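Notes for Session 10: Comparing Finger Pads on Hand-Held Grippers
Course handout, Huerta teaching lab

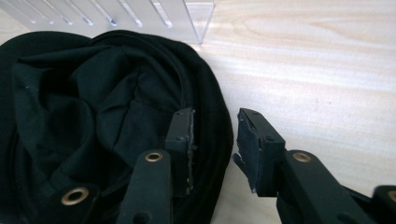 Why do we test grippers on cloth when a block would be so much easier to grab?

Because a block forgives you. Almost any two fingers that close straight will pick up a block, so you try four grippers on it, they all pass, and you've learned nothing about which one to use. Cloth makes the pads do the work. It folds, it slides out sideways, it lets one layer go while you hang on to another, and a small difference between two pads shows up right away.

OK, so that's the plan for this session. You'll be comparing the Rilia pads (the soft ones) with the Drandeo pads (firmer, thinner, and a pain to screw on, bring patience!). The arms and linkage stay the same the whole time. Please don't swap anything else, even if you have a great idea halfway through. Write the idea down and we'll try it next week.

Look at the pads before you start. I mean really look, with your nose up close. Rubbery pads wear from the edges in, and once a face starts to tear you get little strips that peel back and catch on fabric. Two things can happen then. Sometimes a torn pad grips better, which is lovely until you try to let go and the cloth comes along for the ride. Other times the strip folds over under the load and you've got a bump where you wanted a flat face. Last December I lost a whole afternoon to that and blamed the controller. So note the wear on both fingers separately, left and right, in the first column of your sheet. A pair hardly ever wears evenly.

Where to grab

I want everybody to try three spots on the same dark cloth:

A thick rolled or folded edge. The easy one. There's plenty for the pads to squeeze.
A seam. Stiffer than the rest, and it tends to turn in the fingers as you lift.
A loose fold in the middle of the heap. Hard. You'll pinch air a few times, everyone does.

Do 30 lifts per spot, per pad. Yes, it's a lot, put some music on. Bunch the cloth up again after every lift and don't be neat about it. A lift counts if the cloth clears the table and stays up until you've said "Malutby" out loud (that's the name of our logging script, and saying it is how I stop people from rushing). If it slips after that, it still counts, but put an S next to it.

Black fabric is also rough on the camera, by the way. The folds go dark and run together, and a black pad pressed against black cloth leaves very little edge to find. If your clip looks like mush, turn a lamp before you touch the exposure setting. Watch out for glare off the tabletop too.

For scale, last year's group logged 926 lifts and 606 of them held. I'm not telling you which pad won, so don't ask me!

Hand in the sheet with your wear notes and your clips. If you changed pads partway through a set, start that set over. Screws go back in the lid of the box.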